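# Clondetti C5 Small-Goods Handling Cell

The C5 moves finished small leather goods from the inspection surface to the packing tray. It is supplied by Trundale for workshops that run short batches and change product several times a shift.

## Configuration

- One arm, 2-finger parallel gripper, wrist camera
- Grip force set per product in the Jinuner recipe editor
- Up to 40 stored recipes
- Changeover between stored recipes: 5 minutes
- Guarding: light curtain on the operator side, fixed panels elsewhere

## Staffing

The cell takes over lifting and placing. Grading stays with a person. At the Penry workshop, where a C5 has run since January, the packing bench went from two operators per shift to one, and the second post moved to stitching repair. Floarea Văduva, shift lead, reports that training took 18 hours per operator, most of it on recipe setup and clearing stops. Operators there asked for a pause button on the bench side. It is now standard.

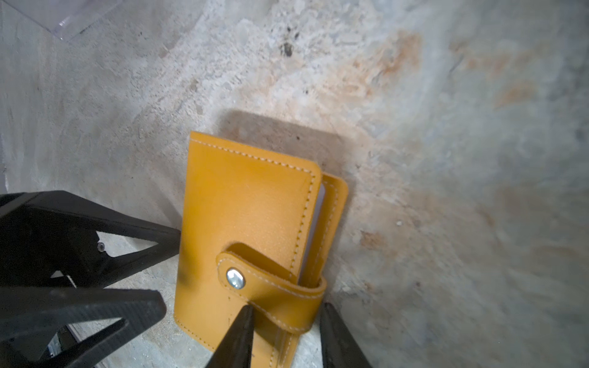
Grip recipes are written per product, and one recipe should not be reused for a different closure. Approach height and finger spacing are entered first, then force. On a strap-closed card wallet, a fingertip can bear on the leather just below the strap, clear of the metal snap. Pebbled leather should be tested at the lowest force setting before the recipe is released to the shift. Recipes can be locked by the shift lead.

## Ordering

Specify supply voltage, tray size and the side on which the operator stands. Spare fingers are sold in pairs. Sample goods for recipe setup should be sent with the order.

Page revised 2022-12-03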